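Since the last newsletter I've had a lot of mail asking what on earth is going on with the Carrilho water grant, so I'm giving it most of the space this month. Get a coffee, it's a long one.

Quick recap for new subscribers. Carrilho is the district on the far side of the river from Flurniston, and it has been living with bad pipes for longer than I've been writing about it. The old main was laid when the district was a third of its present size. In the upper streets you get water from 6 in the morning until a bit after 9, and then it's buckets until evening. A foreign donor group agreed in March to pay for a new main, a pumping station and repairs to the two clinics, on the condition that the provincial government put in its own share and publish the contracts.

The provincial government said yes to all of that, with handshakes and a very long lunch. I was there for the handshakes (press doesn't get the lunch).

What's happened since is slower and, to me, more interesting. The province's share is 55 percent of the pipe work and none of the clinic work, and the money has to come out of a roads budget that was already promised to Stellunov. So now you have two towns, both with a fair claim, and one pot. The Stellunov mayor's office sent me a three-page letter about a bridge. It's a good letter! The bridge really is in terrible shape, and trucks have been going the long way through the market since winter.

I went up to Carrilho to hear what people there make of it, and came home with a full notebook and a sunburn.

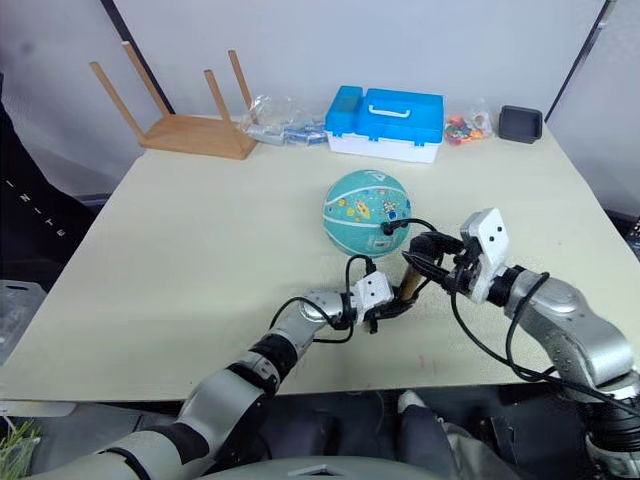
The school at the top of the hill is the place everybody sent me to first. It sits at the very end of the old main, so when pressure drops anywhere, it drops there. The principal showed me the storage tank, which holds 1000 liters and was meant as a backup for emergencies, and which the kitchen now runs on every day of the week. We talked on the steps while the younger classes had recess, and I kept losing my place in my notes, because there were kids and balls everywhere. If you have small children you know the kind. Anyway, what she wants is simple enough. She wants the branch line to the school written into the contract by name, and at the moment it says "public buildings as appropriate." I've read enough of these documents to share her worry about "as appropriate."

From there I walked down to the lower clinic, where the mood was better. The clinic repairs are paid for entirely by the donors, so nobody in the province can move that money to a bridge or anywhere else. The head nurse already has the drawings taped up by the front desk and patients have been adding comments in pencil. Somebody has asked for a bench in the shade. I hope they get it.

I then spent most of an afternoon at the provincial offices in Flurniston trying to see the contracts, which are supposed to be public. There's a reading room on the second floor. The reading room was locked. The man with the key was at a training course. I came back the next morning, got in, and found the pumping station contract and the pipe supply contract, but not the one for digging the trenches, and that's the biggest of the lot. I've put in a written request and I have a stamped copy of it, which in this province counts as a small victory.

For the numbers side of things I called Sigita Koppel, whom longtime readers will remember from the bus fares series. She spent years reviewing donor agreements before she went into teaching, and she was kind enough to go through this one with me line by line over the phone. Her view is that the condition about matching funds is firmer than the province is letting on. If the first payment isn't made by the end of the season, the donors can pause their own payments, and she's seen that clause used. She also pointed out something I'd missed completely: the agreement lets the province count land and staff time toward its share. So the fight with Stellunov might be smaller than it looks, if somebody in the finance department is willing to sit down and do the arithmetic.

I put that to the finance department. They thanked me for my interest.

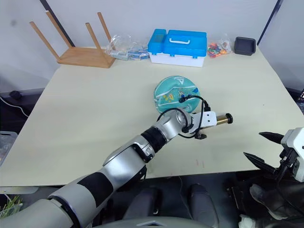 *The teal ball again, with the left arm and its cables right up against it.*

A few of you wrote to ask whether the Latuvlow project is a fair comparison, and I think it partly is. Same kind of grant, same kind of promises, and the water did come on in the end. But Latuvlow had one contractor for everything and a town council that met in the open every couple of weeks and took questions until people ran out of them. In Carrilho there are three contractors and the council hasn't put the project on its agenda since spring. I'd love to see that change, and it wouldn't cost a cent.

One correction from last month. I wrote that the upper clinic would close during repairs. It won't. It's moving into the old post office, and the pharmacy window will stay where it is. Sorry to everyone who worried, and thanks to the reader who called me before breakfast to set me straight.

If you live on the upper streets, please keep sending me your water times. Just the street and the hours is fine, no need for a long message (though I do enjoy the long ones, and the person who writes hers in verse should keep going). I'm putting them all into one table and I'll print it next month, along with whatever I get back on the trenching contract. The reply address is the same as always. If you're on the Stellunov side and want to tell me about the bridge, I want to hear that too, and I'm planning to drive over and look at it as soon as my car is out of the shop.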